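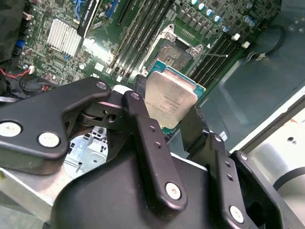

3 min read

Print this page | E-mail this page

CPU swap cell: restart inspection after the November drop fault
Checklist and comments by Carmela Farina. Second check by Cinzia Ferri.

We had a bad drop at the Lagos bench, and I'm happy to say the cell is nearly ready to run again! The arm let go of a processor over an open socket on cycle 394 and bent five contacts. No one was hurt, the guard was shut the whole time, and the board is off at repair. The log gave us loads to work with, so please read my comments as well as the ticks.

BEFORE POWER UP

[x] Guard door closes and latches. Fine.
[x] Emergency stop, front. Stopped the arm mid-move, which I never get tired of watching.
[x] Emergency stop, rear. Worked, but the button is stiff. Cinzia has ordered a new one.
[x] Case clamped to the table, no rocking.
[ ] Loose cables inside the case tied back. NOT PASSED. There's a looped cable low on the board side that the gripper body passes very close to. Tie it back or reroute it before the next run. A snag there could pull the arm off its path, and then we're back where we started.

GRIPPER

[x] All finger bolts checked with the torque driver. One on the right finger was under the mark. Tightened, paint line added.
[x] Pivot pins seated, no side play.
[x] Finger faces cleaned with a dry wipe. There was old thermal paste on one of them, and I'm pretty sure this is half our story. Please, everyone, clean the lid BEFORE the arm touches it!
[x] Grip held with air off. Held for 53 seconds, then I let it go on purpose. Lovely result.

FAULT REPLAY

[x] Drop logged with the right code. It was, but the message only said "grip low" and the arm carried on over the socket. The Divura controller treats that as a warning out of the box. We've changed it to a full stop.
[x] Arm stops if grip force falls during the move. Tried six times with a dead processor and a foam pad over the socket. Stopped every time.
[x] Arm backs away from the board before opening. Yes, but see comment.

Comment: it backs straight up, and with the processor tilted there isn't much room to spare on the memory slot side. I'd like the Andeo path file changed so it lifts first and levels the part after. Cinzia thinks the slower speed alone is enough. We'll try both, and I'm really curious who wins.

SOCKET AREA

[x] Load plate fully open before the arm comes in.
[x] Retention lever clear of the finger path.
[ ] Contacts looked over under the magnifier after each test. PARTLY. Done after the first three, skipped after the rest. My fault. Do it every time, foam pad or no foam pad.

PEOPLE

[x] Hands out and door shut before reset.
[x] Everyone on shift has read the new stop rule. Two signatures still to come from the late crew.
[x] Dropped parts go in the red tray, never back on the feeder.

RESULT: hold. Two open items, cable and contact checks. When they're closed, run at half speed until the counter reaches 587 and send me the force log. Call me over for the first cycle if I'm in the building, I want to see it!

Filed under: Votinside > Bench Safety > Robot Cells, Faults and Fixes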